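Home & Repair Help > Walls and Paint

Touch-up paint shows as a darker patch on off-white wall, same can was used

Posted by Gilang Liem
Tags: interior paint, touch-up, matte

Hello everybody. I moved in September to a rented flat in Hedham and I want to give it back in good condition next year. The walls are off-white and matte. When I removed a shelf I had four screw holes, so I filled them with normal filler, sanded, and painted with the paint which the landlord left in the cupboard. It is a Vedetano can, half full, and the color name on the lid is the same as on the paper he gave me.

Now the holes are gone, but I have four patches which look darker in the evening when the lamp is on. In the morning I almost cannot find them. I put a second coat and it became worse. Is the paint too old, or do I have to paint the complete wall? The wall is long and I would like to avoid this. I used a small brush, if this is important.

3 replies

Farah Goh

The small brush is important, yes. I had the same trouble in two apartments and both times the color was correct. What you see in the evening is the texture. A roller leaves very small bumps and a brush leaves lines, and lamp light from the side makes a shadow on them. With the second coat you made the brushed area thicker, so it shows more.

The other possible cause is the filler. It drinks the water from the paint faster than the wall around it, and then the paint dries with a different shine. Did you put primer on it? You did not write about it, so I suppose no.

I would try this before you paint everything:

1. Sand the patches lightly with fine paper until your finger does not feel the border. Wipe the dust with a damp cloth and let it dry.

2. Put a thin coat of primer only on the filler. Wait as long as the can says. My can from Ganwood said 16 hours, which I found long, but I waited.

3. Stir the old paint for a long time. The heavy part goes down to the bottom and the top alone has a different color. If there is skin, take it out and pour the paint through an old stocking.

4. Use a small roller with short hair, almost dry. Start in the middle of the patch and go outside with less and less pressure, so there is no hard edge. Look at it the next day with the lamp before you decide on a second coat.

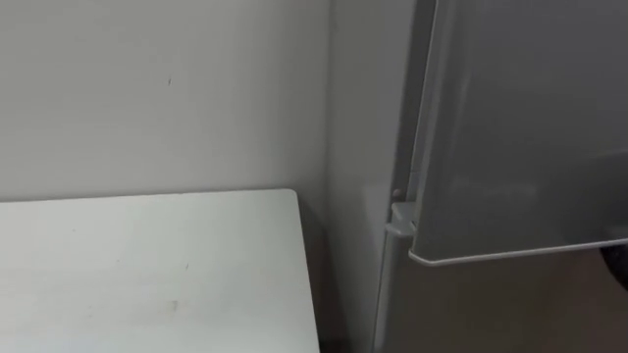 If it still shows

Then paint the wall from corner to corner, but only this one wall. You do not need to do the room. At an inside corner the two sides catch the light differently in any case, so a small difference in color is hard to see there. If you stop in the middle of the wall, you will see the line always.

For very small dark specks I do not paint at all. First I try a clean white eraser, very softly, because matte paint becomes shiny if you rub it hard.

Arif Halim

just paint the whole wall, takes one afternoon. touch up never works on matte

Efren Saludo

I agree with Farah about the roller, but I want to add something about the age of the wall. Paint on a wall changes with the years, from sun and from cooking, and the paint in the can does not change in the same way. How old is the can? If the landlord painted more than a few years ago, even the correct can will not match completely.

In my case I cut a piece the size of a coin from behind the radiator and brought it to the shop (Yeoh, near the station, but other shops do this too). They mixed a small pot after it. It cost 12, and the full can was 20, so it was not a big saving, but it matched much better.

Also please ask your landlord before you do more. Mine told me that he repaints after each tenant and that small filled holes are no problem for him.

Gilang Liem

Thank you to all. I did not use primer, so Farah supposed correctly. I asked the landlord about the can and he thinks it is six years old. I will try the sanding and primer on one patch first, the one that will be behind the bookcase.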